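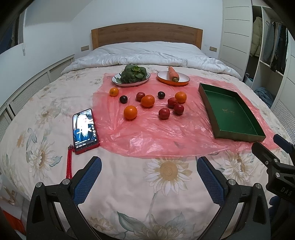
Wumudgate, April

Produce Deliveries to Residents' Rooms: Frequently Asked Questions

The following questions are those most often received by the Residents' Services Office about the fruit and vegetable scheme, including the sorting of produce in study bedrooms and the use of the tray and plates. Residents of Neves House should also read the separate notice displayed on each landing, as the arrangements for their kitchens differ in certain respects.

What is the scheme?

Residents who register with the office receive a share of fresh fruit and vegetables during each week of term. A share normally contains citrus fruit, other fruit according to the season, one leafy vegetable and one root vegetable. The produce is supplied by Wusum and is brought to the porch of each house by 2 p.m.

Who may register?

Any resident with a current room agreement may register. Guests staying in the Pisadden annexe for less than one month may not, but may accept produce from a resident who does not require it.

May I sort my produce on the bed?

Yes, provided that the bedding is covered. Many of the rooms have a small desk and no table, and the office accepts that the bed is often the only level surface large enough for the purpose. A plastic sheet must be laid over the bedspread before any fruit or vegetables are put down. The duvet should be folded back towards the headboard so that it is clear of the sheet.

What kind of sheet should I use?

A light plastic sheet of any colour is suitable. It should be large enough to extend beyond the plates and the tray on all sides. Newspaper is not accepted as a substitute, as the print marks pale bedspreads. Sheets may be folded and kept for the following week; one which has torn should be replaced.

It is not necessary to smooth the sheet completely. A few creases help to prevent round fruit from rolling towards the floor.

Should fruit and vegetables be kept apart?

The office recommends it. Vegetables often carry some soil and should be placed on plates towards the back of the sheet, with a leafy vegetable on one plate and a carrot or other root on another. Fruit may be set out directly on the plastic, in front of the plates, where it can be turned over and inspected.

Please do not place vegetables in the fruit tray, even for a short time.

What should I look for when inspecting fruit?

Each piece should be turned once by hand. Look for soft patches, broken skin and mould near the stem. Plums bruise easily and should be inspected first. Oranges and tangerines should be felt for weight as well as looked at, as a very light fruit is often dry inside. Small blemishes on the peel of citrus fruit do not affect the eating and are not grounds for a replacement.

How should the tray be filled?

Place the largest fruit in the middle of the tray and the others towards the sides. Fruit should lie in one layer and should not be pressed together. Lower each piece into place; dropping it from a height causes bruises which may not show for a day or more. Plums, if there is room for them, should go in last.

The tray should lie flat while it is being filled. When it is not in use it may be stood on its side to save space, once any fruit has been removed. 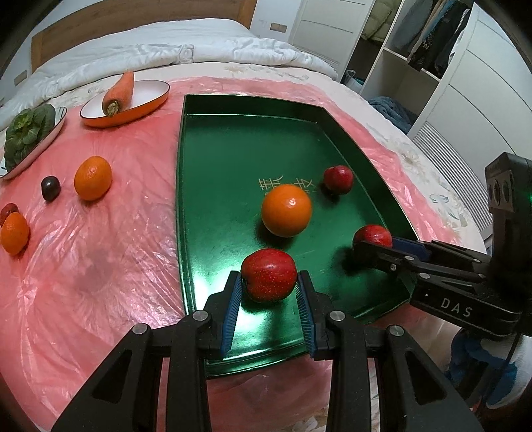 Orange and red fruit in the green tray.

May the tray be washed?

The tray should be wiped with a damp cloth and dried at once. It should not be left to soak, put in a dishwasher or scrubbed with a wire pad, as the printed characters and the finish are liable to wear. The same advice applies to the edges of plates with a coloured rim. A plate which has lost part of its enamel should be returned to the office and should not be used for food.

How many plates may I borrow?

Each registered resident may borrow 2 plates and one tray. The plates are drawn from the general stock and will not necessarily match in shape, size or colour. Requests for a particular pattern cannot be considered.

Should I wash the fruit before putting it in the tray?

No. Fruit should be washed immediately before it is eaten. Fruit which is put away damp spoils sooner, and moisture collecting in the tray will affect the pieces underneath. Leafy vegetables should likewise be kept dry until required and then rinsed thoroughly in the kitchen. Residents are asked not to wash vegetables in bedroom or bathroom basins, which have narrow wastes and block readily.

How long will the produce keep?

This depends on the temperature of the room and the condition of the produce on delivery. As a general guide, plums should be eaten within a few days, while apples and oranges will keep for longer. A head of bok choy should be moved to the kitchen refrigerator on the day it is received. It will wilt quickly if it is left on a plate in a heated room. Carrots should also be refrigerated, preferably in a bag which is not fully closed.

Bedrooms kept at 18 degrees or below are better suited to storing fruit. Trays should not be placed on radiators, on window sills in direct sun, or on top of the wardrobe where fruit may be forgotten.

May I share or exchange items with other residents?

Residents may exchange produce freely among themselves. An exchange shelf is provided in the ground-floor kitchen of each house and is cleared at 20:00 each evening. Anything left there is understood to be available to all. Please do not leave cut fruit, cooked food or items in unlabelled containers.

Where several residents wish to sort their shares together, this may be done in one room, provided that the occupant agrees and the corridor is kept clear. 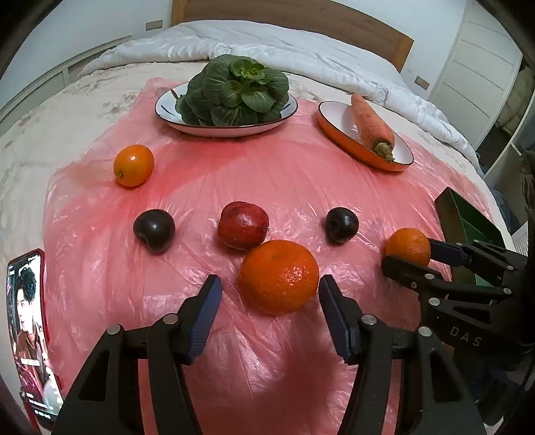 It is helpful in such cases to settle beforehand which items each person prefers. One resident may have no use for plums and another may be glad of a second carrot, and these matters are more easily arranged while everything is still laid out than after it has been put away. The office does not keep a record of exchanges and cannot adjust later shares to take account of them.

What should I do with telephones and other belongings while sorting?

The office asks only that personal belongings be kept away from damp or soiled produce. No liability is accepted for damage to electrical items resulting from fruit juice, soil or water.

What happens if the bedspread is stained?

Stains should be reported promptly. Juice from dark plums is the most frequent cause and becomes difficult to remove once it has dried. Residents should blot the mark with a clean cloth and cold water and should not apply bleach, which will permanently alter a printed fabric. The first clean in any academic year is carried out without charge. A charge of £14 is made for each subsequent clean.

Residents who use their own bedspread are responsible for its care.

May I eat in my room?

Fresh fruit may be eaten in bedrooms. Vegetables should be prepared and cooked only in the kitchens. Knives belonging to the kitchens must not be taken upstairs. Peel, stones and cores must be placed in the food waste bin in the kitchen and must not be left in bedroom bins overnight.

I have an allergy. Can an item be left out of my share?

Yes. Please inform the office in writing, naming the item concerned. It will be replaced by another fruit or vegetable of similar quantity. Residents with a severe allergy should consider carefully whether to take part in shared sorting, as sheets and trays may have been in contact with a range of produce.
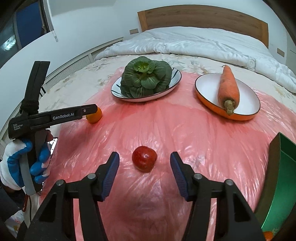 This page was last amended in April.

Part of my share was missing or in poor condition. Whom should I tell?

Please notify the office on the day of delivery, stating the item and the name of your house. It is not necessary to return the fruit or vegetable in question. A replacement will be included in the next delivery where stocks allow. Complaints made after the produce has been stored for several days cannot usually be accepted.

How do I stop deliveries during a period of absence?

Deliveries may be suspended by leaving a note at the office before noon on the day preceding delivery. Shares which have not been collected from the porch by the following morning are placed on the exchange shelf.

When must the tray and plates be returned?

All borrowed items must be returned clean and dry before the end of the room agreement. They should be handed in at the office counter and not left in the bedroom. Plastic sheets need not be returned.

Whom should I contact with a question not answered on this page?

Enquiries should be addressed to Majdi Abou Jaoude, Residents' Services Office, Wumudgate. The counter is closed between 1 p.m. and 2 p.m. Written enquiries should include the resident's room number.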